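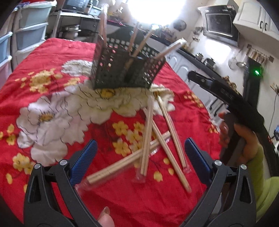 Posted by the author of Second Shelf Down, home cook and part-time bookkeeper, Hulville

I spent part of Saturday on the chopsticks. They had been living in three different drawers, a paper bag on top of the fridge and the glove compartment of the car, and I wanted them in one place before the family comes over for dumplings later this month.

Most of them are the wooden kind that come wrapped in clear plastic. I buy them at Asard, the grocery on the far side of the rail line, where a bundle costs less than a cup of coffee. We have good chopsticks too, a lacquered set from my mother-in-law, but there are only enough of those for the people who live here. When the table is full I put out the wooden ones and let people take what they want.

The basket is black with rows of small holes in it, and it stands upright with a raised back that has a round hole in it. I had been using it for mail. It is a good shape for anything long and thin, and I can see through the holes when it's getting low. I moved the mail to a shoebox, where it will probably stay until I find a better spot for it.

I worked at the kitchen table with the red cloth on. The cloth has big white flowers and smaller yellow ones, and it needs ironing. I bought it from a stall at the Bolden flea market when we first moved to Hulville. My husband thought it was too loud for a kitchen this size. It has since had soy sauce, beet juice and candle wax on it, and none of it shows much against the red, so the cloth stays. I did try a plain gray one for a while. Every crumb showed and I was shaking it out over the back step twice a day.

The sorting itself was simple. I brought everything to the table and took out what wasn't worth keeping. Anything with a split wrapper went in the trash, and so did a few loose pairs from takeout that had gone furry at the ends. The ones still sealed went in the basket standing up. Packs that tall like to lean, and with only a few in there they fall toward the rim and hang out over the side. Once there are more of them they hold each other up. I put the heavier packs in first, toward the back, and then filled in the front.

The basket will not hold all of it. I kept out enough for one big dinner and put the rest in a zip bag in the hall closet with the birthday candles and the paper napkins. I wrote the month on the bag -- February -- so I know how old they are. Wood picks up smells if it sits near spices long enough. I learned that with a bag I kept next to the star anise, and for most of a year our noodles tasted faintly of licorice.

A few people have asked me whether I wash the wooden ones and use them again. I don't. I tried it once with a batch from Han, the noodle place on Fourth, and they came out of the dishwasher fuzzy and slightly bent. They do get a second life in the yard. I push them into the seedling trays as markers, or tie up the pepper plants with them when the stems are still thin. A pair will last up to 30 days outside in wet weather before the bottom end goes soft.

The basket now sits at the end of the counter by the rice cooker. I had it next to the stove first and moved it after I thought about plastic wrappers and a gas burner. By the rice cooker it's close enough to the table that I can reach it from my chair, and guests can find it without opening every drawer in the kitchen.

I still have the soup spoons to do. There are 24 of the white ones, or there were, and they are stacked in a mixing bowl that I need for other things. I'd like something low and wide for those, with a lid if possible, because they collect dust between dinners. If Asard doesn't have anything I'll look in Bolden again when the market opens back up in spring.

The dumpling count for the dinner is set at 50 to start, half pork and cabbage and half egg and chive, and I'll fold them the night before and freeze them on trays. I'll put up the filling amounts next week once I've written them down properly -- I usually go by the size of the bowl.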